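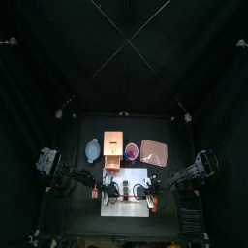 Clearing the Work Table, Part Two

6 August 2021
By Heidrun Ammann

Search this blog
Type and press enter

The first part covered the shelf. This one covers the table, a smaller problem that took longer.

The rule I settled on is a back row and a working area. Anything that holds other things goes along the back half. The front half stays free for whatever I am doing, and the white board lies in front of the row. I tried the board on the left for a while and kept reaching over it, so it went back under the box and the cup.

Back row, left to right: the light blue oval bowl, the wooden drawer box, the pink cup, the pink tray.

The bowl is set with its handles pointing front and back. Turned the other way it takes up more of the row, and the handle ends up against the box. It takes whatever has no other place, and I empty it when I can no longer see the bottom.

The box came from Willmont with a drawer that stuck. I sanded the runners with 400 grit and rubbed them with candle wax. Sanding alone improved it slightly. The wax did most of the work. I leave the drawer partly out during a session, which costs some depth at the front, so measure with the drawer open before you decide where a box like this goes. I measured with it closed and had to move the whole row back by 35 mm.

The slot in the top is good for index cards. Envelopes need folding.

The cup is round and takes one or two things before it gets crowded. Long items lean over the rim and should lean away from the tray, or they get knocked when you reach for it.

The tray is shallow with rounded corners. It goes on the far right because I am right-handed and it is the piece I use most. The surface is shiny and throws the light back in one bright patch, which makes small clear parts hard to find. A sheet of gray felt cut to size fixes this. I take the felt out for anything with glue.

Shufen Shen asked after the last post whether a divided organizer would do the same job. I priced the Hubmann one and the Gumilus one. Both have fixed compartments, and the widest in either is too narrow for the bowl's contents. Separate pieces can also be lifted off one at a time when the table needs wiping.

Putting everything back takes me 211 seconds, timed once, from a fairly bad state. I have not timed it again.

Still open: the offcuts, and whether the Skamanel labels hold on bare wood through December, when the room gets cold. The ones on the shelf have started to lift at one corner.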